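3.2 Collecting the folding demonstrations

I should say up front that we tried remote control first, and that I was the one who pushed for it. The Drisport arm was already bolted down, the operator station worked, and I had spent most of a winter getting the delay low enough that you could stack cups without swearing. So when the group settled on T-shirts as the second task, I figured we would simply put a shirt in front of the arm and drive. We got through one long afternoon of that. Picking up a sleeve through a remote link is slow and sort of lonely work: you can't feel whether you've caught one layer or two, and by the time the video tells you, the shirt has slid halfway off the board. The demonstrations we kept from that day are in the Womport set (Section 3.1), and I still use them as the baseline, but I wouldn't want to make more of them.

What we did instead was take the arm out of the loop and put the grippers straight into the demonstrator's hands. There is nothing new in the basic idea, and people were leading machines through motions by hand well before I got into this field (our library has a report on it from 1976, with lovely pen drawings). The thing I like about the handheld version is that it keeps the demonstrator honest. You have two fingers per hand, the same two the robot is going to have, and if you find yourself wanting a thumb, well, the robot will want one too!

The setup for the Hillcombe sessions is plain. The demonstrator stands over a folding board laid on the floor, holds one gripper in each hand, and folds. Each gripper has a cube on top covered in square black-and-white markers, and we recover its pose from whichever faces a camera can see. The head view is what the policy gets as its main input, so we asked people to look down at the work and leave it at that. Figure 4 comes from one of the T-shirt demonstrations.
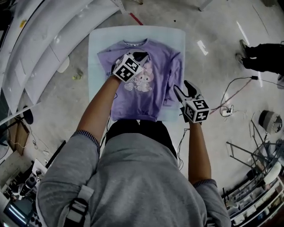
Vol. 4, p. 711

Figure 4. T-shirt folding with two handheld grippers, head view. The left gripper is at the neckline and the right one is just off the edge of the shirt.

I picked this view because it has the two hands doing different jobs, and that turned out to matter a lot more than I expected. My first version of the labeling script (I'm a little embarrassed by it) treated the hands as a pair: if one was in contact, the whole time step was marked as contact. For cup stacking that had been fine. With cloth it was a mess, because so much of folding is one hand staying put while the other goes looking for its next grip. The policy trained on those labels would close both grippers at once and then drag, with great confidence, a fistful of air across the board. Labeling each hand separately fixed most of it, and the numbers in Section 5 all use the separate labels.

A word on the markers. Having them on every visible face of the cube sounds like overkill until you watch somebody turn a wrist over to lay down a sleeve. We lose the top face all the time. As long as one face stays readable we carry on, and when none is readable we fill the gap from the motion on either side, up to a limit given in the appendix. Glossy floors don't help here, by the way. Bright reflections threw off the detector more often than dim light did, and if I were setting up the room again I'd put down something matte before anything else.

We also left the shirts alone between trials. By that I mean the demonstrators were told to spread a shirt out the way they would at home and start, with no tugging at it to get it perfect. A bit of bunching on one side is a normal way for a demonstration to begin, and I'd much prefer the policy met it in training than for the first time in somebody's laundry room. Printed shirts and plain shirts were mixed freely. I had worried that a big cartoon on the chest would pull the policy toward the print instead of the outline, and Section 5.3 looks at that.

In all we kept 3000 demonstrations after filtering. The usual reason for throwing one out was a cable: the grippers are tethered, and now and then a cable would snag under the board and spoil the second fold. The Kashindye tracker, which we borrowed for the last stretch of recording, runs without a tether, but its poses drifted enough on long trials that I have kept those recordings out of the main results. They are released in a separate folder for anyone who wants to try correcting the drift.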